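Cuaderno de taller – juguetes de espuma
9/8/26

Sigo con el encajable de espuma, el bloque verde con agujeros y sus piezas. El pedido de Jostitz quedó cerrado en June y desde entonces solo hemos tocado los cantos, así que hoy tocaba revisar encajes y color.

Encajes. El hexágono entra justo. Si se gira un poco antes de empujar, muerde el borde y hay que sacarlo con la uña. Propongo dar 5 décimas más de holgura a ese agujero y dejar los demás como están. El cilindro corto va bien. Los altos entran, pero cuesta más soltarlos porque la espuma agarra en todo el largo. Repetí cada pieza 10 veces y el agujero redondo no se ha abierto.

Corte. La plancha de Wollico sale más limpia que la de Hedegaard, sobre todo en las esquinas del cubo. La de Hedegaard deja un pelillo en el canto que luego se nota con el dedo. Para la próxima tanda, Wollico en todo, también en la base.

Lijado con grano 200 en los cantos de la base. Con uno más basto se levanta la superficie y ya no hay quien la arregle. Seis pasadas por lado han sido suficientes.

Color. El amarillo del lote nuevo me parece correcto, aunque cambia bastante según de dónde venga la luz. Conviene compararlo siempre en el mismo sitio, dentro de la caja gris y con el bloque hacia el fondo. El rojo y el azul oscuro se distinguen bien del verde, sin dudas. Falta mirar el amarillo al lado de la muestra de Mivurley, que sigue en el armario de arriba.

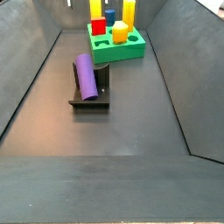 Bloque verde con el cubo rojo, el cilindro azul corto y las piezas amarillas encima.

Pendiente:
– rehacer la plantilla del hexágono
– pedir plancha a Wollico, mismo grosor
– probar las piezas altas un poco más cortas, a ver si se sueltan mejor
– apuntar el número de lote en la bolsa de recortes, que la última vez se quedó sin marcar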